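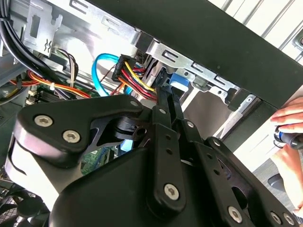 How many demonstrations do you need before the arm can unplug a drive on its own?
Fewer than I feared, if the person giving them stays slow and does the same job the same way every time. We are getting decent results on one model of case from 70 clean runs, and a pile of messy ones helped us much less than we hoped.

To: the teach-by-hand list
Date: 6 Jul 2019
Subject: Re: [teach-by-hand] Hand guiding or remote for cable work?

Hi all,

I put the short version at the top for the people who only read the first paragraph (I'm one of them!). The long version is below, with the original question quoted in pieces so I can answer it in pieces.

> We're a small repair and parts shop and we'd like to teach an arm
> to strip old desktop PCs: power plugs out, data cables out, drives
> out, sort into bins. We've only done pick and place so far. Do you
> move the arm by hand for this sort of thing, or drive it remotely?

Both, and I'd start by hand. We've been doing this exact job at the Puvdale workshop since October and I love it, it's the most fun I've had with an arm. A PC case is a wonderful thing to teach in. Everything is in a slightly different place, the cables flop about, and there's sheet metal waiting to catch a finger on the way in and again on the way out.

By hand, meaning you put the arm in its floating mode, take hold of it near the wrist and walk it through the job, you feel what the plug feels. A SATA power connector has a little stiffness, then it lets go, and your hand knows the moment it does. When you do that through the arm, the arm's own force readings have that same moment in them somewhere. It's a bit blurred, because your push is mixed in with the plug's pull, but you can find it.

Remote is better for the approach. With your own hands out of the way you can see past the gripper, and the wrist camera sees what it's going to see later when it's working alone. That last part bit us badly. Our first batch of hand-guided runs had my sleeve in them all the time, and the trained arm did a lot of dithering whenever there was no sleeve to look at. I laughed for a good while and then I threw the batch out.

So what we do now is:

Hand guide a few runs first, only to learn the motion. Don't record for training.
Switch to remote for the recorded runs.
Go back to hand guiding for any one step that won't come right, and use it to find the angle.

> If remote, what are people using? We have an old game pad and a
> budget that would buy a second game pad.

We started on a game pad too! It's fine for bins and boxes. For plugs it's miserable, at least it was for us, as pulling a connector wants a small wiggle while you pull and two thumbs don't make that wiggle very well. We moved to a Dewulf leader arm, a small light copy of the big one that you hold by the end, and the big one follows it. The wiggle just comes through. I went from one good pull in a whole evening to a good pull nearly every time, and I'm not a patient person.

If you're stuck with the pad for now, turn the top speed way down and put the rotation on its own stick. Then practice with a loose power lead clamped in a vise before you go anywhere near a case.

> Where do you grab, the cable or the connector?

The connector! Always the connector, and teach it that way from the very first run. It's so tempting to let a sloppy grab on the wires count when the plug comes out anyway. The arm will learn the sloppy grab, because wires are a bigger target, and one day it will pull the wires clean out of the back of the plug. If you mean to sell the power supplies on, that's money gone.

The black power connectors are the hard ones, for us. Black plug, black fingertip, dark inside of a case. The data cables are often a nice loud color and the arm picks those out with no trouble. The power wires behind the plug help too, the yellow and red ones, so we go in with the fingertip from the side where the wires fan out and stay in the picture. If I come in from the other side the fingertip covers the plug and the wires both, and for the last bit of travel the arm is guessing.

A lamp helps. We tried a ring light and got glare off the drive cage, so it's a plain desk lamp bounced off a sheet of white card now, set up the same for every run.

> How do you hold the case still?

Tip it so the open side faces the arm and wedge it. We lay ours back on an angle with sandbags behind. An upright case means the gripper has to come in past the drive cage sideways, and there's very little room for the knuckles. Leaned back, you drop in from the front edge and the cage is just a wall along one side. Do teach the way out as its own step, though! We had lovely clean pulls followed by the finger hooking a bracket on the way home and lifting the whole case off the bench. These days a run isn't finished until the gripper is clear of the metal and parked.

Screws we leave to people for now. A person with a screwdriver does the drive screws in no time, and I haven't seen an arm in our price range do it without chewing up the heads. If anybody on this list has, please write, I'd be so happy to be wrong.

> Last one. How much data is a sensible amount? I've seen people
> talk about thousands of runs and I nearly gave up reading.

Don't give up! Our log says 3825 runs recorded so far, and it sounds like a mountain, but most of those are short single steps, and a great many are from the weeks when we didn't know what we were doing. After sorting, we kept 1298. And the policy we like best, the one for the SATA power plug on one case model, trains on 70 of them. Each of those takes me less than a minute to give once the case is set.

The way we got down to that number was simply being strict. If I paused to think in the middle, out. If I bumped the cage, out. If I missed the plug and went back for it, that one stays, but in a separate folder named "saves", and we mix in a few of those so the arm has seen a miss being put right. With no saves at all, it would miss once and then hover there forever, looking sorry for itself. With too many, it started missing on purpose, or that's how it looked to me.

We also change one thing every 15 runs. A different cable draped over the plug, the case nudged a little, the lamp moved a bit. Only one thing. When I changed everything at once I couldn't tell which change had hurt.

For the recording side we use Jidari, which does the job and keeps the wrist camera and the joint readings lined up in time. There's a setting for dropping still moments at the start and end of a run. Turn it on. I didn't find it until spring and I had hours of an arm sitting there doing nothing, very well recorded.

A few odds and ends while I'm at it:

Leave the case unplugged from the wall and let it sit overnight before anyone, metal or otherwise, puts fingers in it.

Take out the plastic ties first or leave them all in. We mixed the two and the arm got confused over which cables move when you pull them.

Fan blades are magnets for fingertips. If there's a fan low down in your case, pop a bit of tape across it while you practice.

Swap the person giving the demonstrations only when you mean to. I pull straight with a wiggle, the other regular here rolls the plug out with a twist. Both ways are good, the average of the two is terrible.

We're trying the Bernovel soft fingertips next, the thin ones, to see if they can get down between two plugs that sit side by side. I've got high hopes for them and will post the runs whether they're good or bad. If you want our folder layout and the little checklist I keep taped by the leader arm, reply here on the list and I'll send both. And please tell us what cases you have in your shop! If any of them match ours I'd love to see whether a policy taught on our bench does anything sensible on yours.

Happy unplugging,
the cable person at Puvdale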